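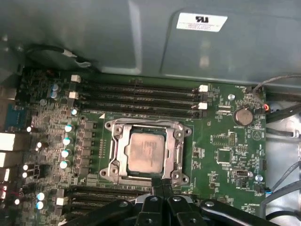
The Fallow Hardware Collection holds workstations, servers and loose components retired from offices and laboratories across the county, and it keeps them in a state in which they can be opened, studied and, where possible, used again. This page of the gallery is devoted to the workstation mainboard, the part of the machine that most visitors have never seen at close range. The processor socket is near the center, its metal bracket still bolted at the corners, and the heat spreader of the processor carries a faint residue of thermal paste over faded printing. Four empty memory slots run above it, one over another, with white latches at their ends.

The gallery is maintained by the Fallow Reading Room on behalf of its lending partners, Drilance and Tenex. Comments on individual entries are welcome and are reviewed before publication.

## Notes to the picture

**Socket and bracket.** The bracket holds the processor against its contacts. Researchers working with collection boards are asked to leave the bracket as they find it unless the work order says otherwise.

**Thermal paste.** Residue on a heat spreader is not cleaned away on arrival. Old paste hides the printing, but it also records how a cooler was seated, and Dr. Parvaneh Amini has requested that it be left in place on all boards entered in her study of cooling practice.

**Memory slots.** The bank above the socket has no modules in it, and the long rows of fine contact pins are exposed as a result. A second bank lies below the socket and extends to the left. Modules belonging to the collection are stored separately in antistatic trays and are cataloged under their own numbers.

**Capacitors.** Four cylindrical capacitors with white tops stand in a column to the left of the bracket, with dark square chokes between them and the socket. Smaller ones with blue tops are near the upper left corner.

**Shroud.** A large gray metal shroud arches over the upper part of the board. Shrouds are cataloged with the chassis and never with the board, a rule that dates from the first inventory and has caused some confusion in older records.

## How the collection is arranged

The catalog contains 2263 entries as of 6/16/26. Of these, 700 are complete machines. The remainder are boards, processors, memory modules, power supplies, brackets, cables and printed manuals. Storage is by type of object and then by date of receipt. The former arrangement, by donor, was given up when the Bùi bequest was received — it came in mixed crates with no packing list, and a good part of it still has no known owner before the bequest.

Each entry has a short record giving the type of object, its size, its condition on arrival and any work carried out on it. Condition is recorded with one of the following terms:

- **Complete:** all parts expected for the type are present.
- **Partial:** one or more parts are missing, and the missing parts are listed.
- **Bare:** the board is held without processor or memory.
- **Parts only:** the object is kept as a source of replacements.

A board that has a processor but no memory modules is entered as partial. Readers searching the catalog for examples should therefore not limit a search to bare boards.

The terms describe what is present and make no claim as to whether an object runs. Electrical testing is noted in a separate field, which is blank for most of the collection.

## Working with boards

Internal work is carried out at the long benches in Room 2. Bahman Moradi supervises the benches and issues work orders. Requests must reach him before the visit, with the catalog numbers of the objects required and a plain statement of what is to be removed, measured or photographed.

The following rules apply to all readers at the benches:

1. The chassis is disconnected from power and signed for before it is opened.
2. Wrist straps are worn throughout.
3. Latches are opened fully before a module is lifted. A latch that resists is reported and is not forced.
4. Processors are handled by their edges. A processor that has been taken out goes directly into a lidded tray.
5. Screws are placed in the numbered dish supplied with the work order.
6. Nothing is rested on the capacitors, including tools, cards and the reader's hand.

Rule 6 was added in May after damage to a board on loan from Tenex. Replacement capacitors are held in stock, but a repaired board can no longer be shown as original and must be recataloged.

Readers who wish to remove a cooler or apply new thermal paste require written approval from Shahram Ebrahimi, Keeper of Components. Approval is not given for boards in Dr. Amini's study.

## Images and permissions

Gallery pictures may be reproduced without charge in school materials, theses and noncommercial publications. The credit line should read "Fallow Hardware Collection." Commercial use is by agreement with the Reading Room. Cropping is permitted, but changes of color are not, as the color of the heat spreader and of the capacitor tops is used by some readers in comparing boards.

Around 2000 pictures are held in addition to those in the public gallery. They may be consulted in the Reading Room on request, and copies can be ordered from the front desk. Kanako Nakajima, Picture Archivist, is responsible for the gallery and receives all corrections to titles, notes and catalog numbers.

## Donations

The collection continues to accept workstation boards and complete machines, with preference given to those that come with their original manuals. Storage drives are not accepted under any circumstances and must be removed by the donor before delivery. Consumer laptops, monitors and printers are also declined — the Reading Room has no space for them.

Loose memory modules of any age are particularly welcome. Many boards in the collection arrived with their slots empty, and matching modules are needed for the public display cases. Donors are asked to pack modules singly in antistatic bags and to write the name of the source machine on each bag if it is known.

Enquiries about donations should be addressed to Aroha Mudgway, Acquisitions, who will reply with a delivery date and a receipt form. Objects left at the loading door without a form cannot be entered in the catalog.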